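Windscreen chip repair: your questions

Can I fix a chip myself?
Yep, if it's smaller than a five cent piece and not right in your line of sight. I've done 14 on my own cars (gravel roads out past Drinderden, what can you do!) and only stuffed up one.

How long does the resin take?
Roughly 43 minutes in decent sun, longer if it's grey out. 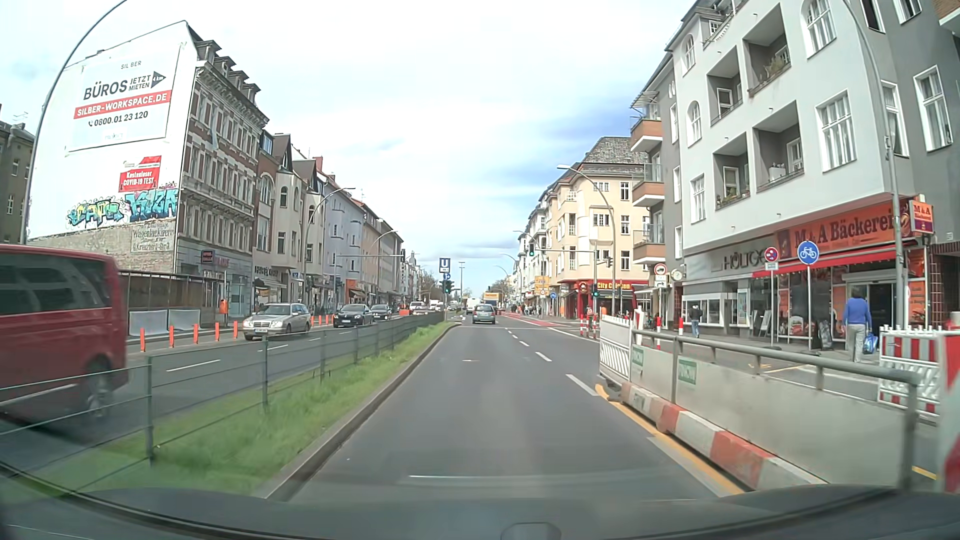

I leave mine till after lunch just to be safe, then scrape off the extra with a razor blade.

Will the mark vanish?
Not completely. You'll get a faint little dot, but it's heaps better than a star.
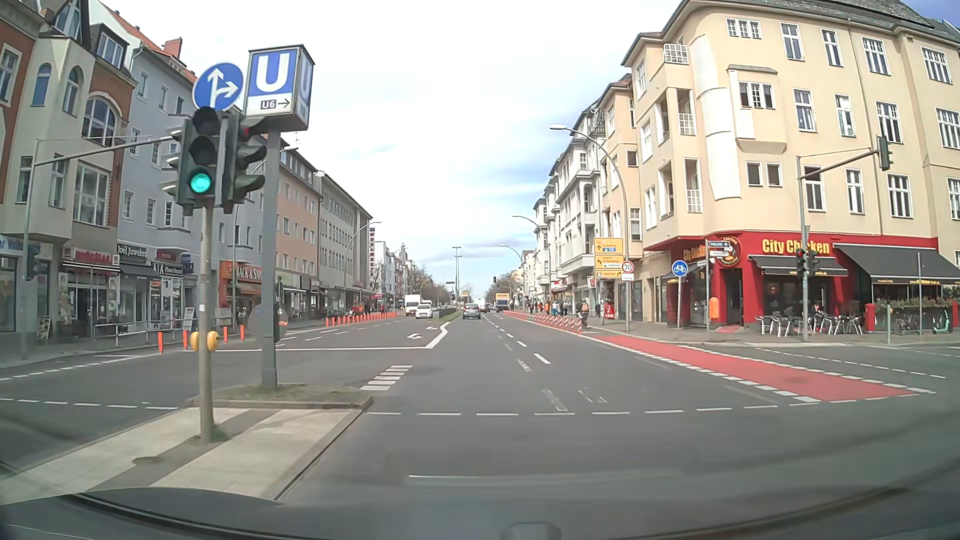 Page 4 of 5

Can I wash the car afterwards?
Give it a day first, and go easy with the pressure washer. Zoi Kalogeropoulos wrote in to ask about wiper fluid – that's fine straight away.

Do you post to Cerkport?
We do, every morning at nine.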